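Iltbridge Forums > Automation > Kits and Services
Topic: Rillavar PC assembly kit, worth the money?

parts_bin_joe
Posted 2 March 2021
We refurbish office desktops and I'm looking at the Rillavar kit from Rakent to handle CPU and memory installs. The quote covers the gripper, the wrist camera, files for printing the part trays and 12 months of support. We already have an arm. Does anyone run one on real machines?

solderwick
We've had one since September. Picking is the easy part. The trays hold the parts at a known angle and the finger pads grip well enough. Placing them in a case is slower, and you will spend time on each new board model. It took us 16 days to get the first one running.

parts_bin_joe
What does the wrist camera give you to work with? The brochure only has renderings.

solderwick
Two from our cell, tray and case.

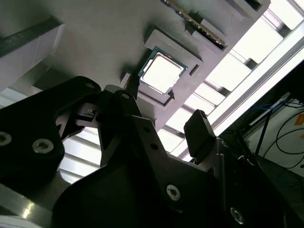
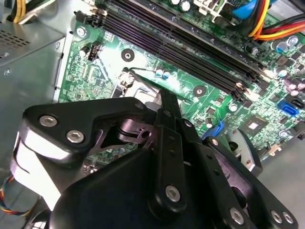 You teach the approach points yourself and save them per board. The software is decent at that. Its cable handling is poor, so we tie the power leads back by hand before a case goes in.

mlt_bench
I'd pass. We trialed the kit for 4 weeks and sent it back. The fingers are too bulky for small cases, and ours kept stopping on force limits near the cooler mount. The Dahlgren gripper has slimmer fingers and cost us less.

solderwick
Dahlgren doesn't include trays or any vision software, so you have to add that to the price. And you can raise the force limits. The defaults are set very low.

mlt_bench
I know you can raise them. I don't want to do that over a socket full of pins. One bad placement and the board is scrap.

gantry_gus
Both of you are right, depending on the case. Full-size towers are fine with the Rillavar. For anything small I'd take the boards out first and work on a flat fixture.

parts_bin_joe
Most of ours are towers, with maybe a few small ones each week. How is support?

solderwick
Email only, usually a reply the next day. They sent a new tray file when our first one held the memory too tight. Ask for the longer finger screws, too. The ones in the box are short.

mlt_bench
Support was fine for us as well. If you go ahead, get a trial in writing and run 20 of your own machines through it before you pay.

parts_bin_joe
Will do. I'll ask Rakent for a trial and get a price on the Dahlgren too.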